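Course Materials > Facilities & Housekeeping > Unit 4 > Handout

Unit 4: Clearing and wiping a shared table

Lecture notes, March. Bring these to the practical, I won't be printing more.

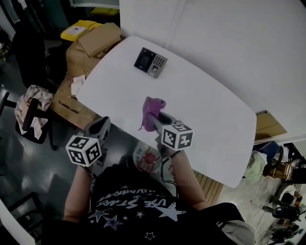
Starting from where we stopped last time. Shared surfaces. Unit 3 was storage and who is responsible for it, this one is the table itself: what's on it, what comes off, what cloth, which direction. Sounds like nothing. It's the part of the practical where most marks get lost.

Kevin Lynch takes the practical group, I take the lecture. If our notes disagree follow his on the day and tell me after.

1. Before the cloth

Look at the whole table first. Stand or sit at the near edge, don't start wiping from wherever you walked in.

Three questions:
- what lives here
- what got left here
- what is wired in or might be

Last one matters with devices. A keypad terminal for door access, a phone base, a card reader. On a desk they look like any other clutter. Some are fixed, some are waiting to be put up on a wall, some are coming down. Don't guess. If a terminal is lying on the table, leave it at the far edge, screen and keys facing up, and work the rest of the surface. Ask before it goes in a box.

Boxes next to the table: not your table. But look at them, because paper migrates. Crumpled sheet on top of a cardboard stack is not automatically trash. Could be packing, could be the delivery note somebody scrunched up. Open it out, read it, then decide. Heffernan site lost a return slip for 200 door fobs this way, cost them most of an afternoon.

2. The cloth

Color coding, short version (long version was Unit 2, revise it):

purple - dry dusting and screens, in the Cernau building only
blue - general surfaces
green - kitchens
red - washrooms, never leaves washrooms

Other buildings have thier own lists. Trivgate doesn't use purple at all. Check the door chart before you start. I will ask this in the practical.

Fold vs bunch. A crumpled cloth on the table touches the surface in maybe four or five places and the rest of it is doing nothing. Fold in half, half again, gives you eight faces counting both sides. Work one face, turn, next. When you've used all eight the cloth is done, goes in the laundry bag.

Students always bunch. Habit from home. Pick it up by the middle and it hangs in a lump, pick it up by a corner and you can shake it flat. So: corner, shake (away from your face), lay flat, fold. Then wipe.

Don't park the cloth in the middle of the table while you think. Put it down at the near edge, where you'll start.

3. Wiping order

Far to near. Overlapping straight strokes, about a third of a cloth width overlap. No circles on white tops, circles smear and you see it later when the light is low.

Rounded corners: follow the curve once with the fold edge, then come back straight. People skip the corners on this kind of table since there's no point to poke the cloth into.

Table edge last. Top edge, then the side of the top. Underside only on the weekly.

White tops have a faint sheen and that sheen is your inspection tool. Get your head down to table height, look across toward the window or the lamp. Streaks show as dull bands. Standing straight up you won't see them, looks clean every time.

4. Devices

Keypads and fingerprint pads get a dry cloth at this level. No spray. If it needs more than dry, report it on the sheet.

Order on a terminal: screen first, then keys, then fingerprint pad last with a clean face. Light pressure. You will press keys, that's fine if it's off. If it's live and starts beeping, step back, let it time out, don't keep pressing to make it stop. (Somebody in the autumn group typed 37 digits into one. It locked.)

Move it, don't lift and hover. Slide to the clean half, wipe under, slide back.

5. Chair and floor round the table

Chair out before you start, not halfway. Anything draped over the backrest stays draped over the backrest. Might be a cover, might be a scarf, might be another cloth. Not your call. If it's touching the floor, hitch it up and leave it.

Glossy dark floors: every crumb you brush off a white table shows on them. Brush into your hand or a pan. Floor comes after table always.

Crates with labels on the lid: label facing out when you leave, lid closed. Don't stack cardboard on a crate unless the crate is rated for it. An open box on top of a stack gets checked and then either closed or flattened, half folded counts as neither on the mark sheet.

6. Timing

Practical is 11 minutes for one table, one chair, and the floor within arm's reach. Plenty. Most people finish in less and then lose marks because they never did the low look from section 3. Use the spare time for that.

Mark sheet is in the Skiveo folder, same place as the Unit 2 one. Old version says to spray direct on the surface, ignore that, spray goes on the cloth.

For next time

Read the storage pages again, specially labels. Write half a page on one table you use every day: what lives on it, what got left. No photos needed. Bring one clean cloth of your own, any color, we'll do folding for the first bit.

Question that came up at the end: how long does a cloth last. Supplier for our blue ones gives 2000 washes?? I don't believe that and have written to them. Assume much less. When it stops grabbing dust, rag bin.

Previous Unit | Contents | Next Unit | Mark Sheets | Contact

Comments (4)

dpark_ev: is the eight faces thing the same for the small cloths? mine only folds to four before its too thick to hold

Marisela: Four is fine for the small ones, Kevin said so in our group. He does count that you turn it though.

T. Obi: section 2 says purple for screens but the chart at Trivgate has blue for screens, so which for the practical if we're in the Trivgate room

Marisela: door chart wins, go with blue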